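21 October 2018, Bitholm shared shop

Gripper again. The new fingers are on and the thing opens and closes, so by the standards of the Jandari build thread we're done. I don't buy it. Their write-up claims up to 435 cycles without re-zeroing. I ran 82 today and had to re-zero twice, both times after the arm came down fast on the left side of the table.

My guess is the mounts, or the coupler behind them. The software people will say calibration. They said calibration last time, and it was a loose set screw. 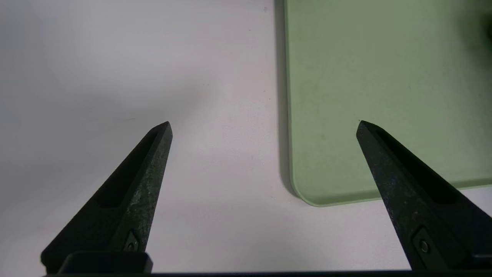
Swapped the Dobre servo for the old Solville one after lunch, same script, same speed. Drift looked smaller but I only got 46 cycles in before someone needed the bench supply, so I'm not writing that down as a result. The Solville is also noisier and gets hot enough that I don't want it running unattended.

Also not convinced by the pointed tips. Fine for thin stuff, supposedly — I'd like to see it pick up a washer ten times in a row first.

To do:

- thread lock on all finger screws, then mark them with paint pen
- rerun the Dobre at half speed, full 269-step script
- log the open position every cycle, not just when it looks wrong
- leave the firmware alone until November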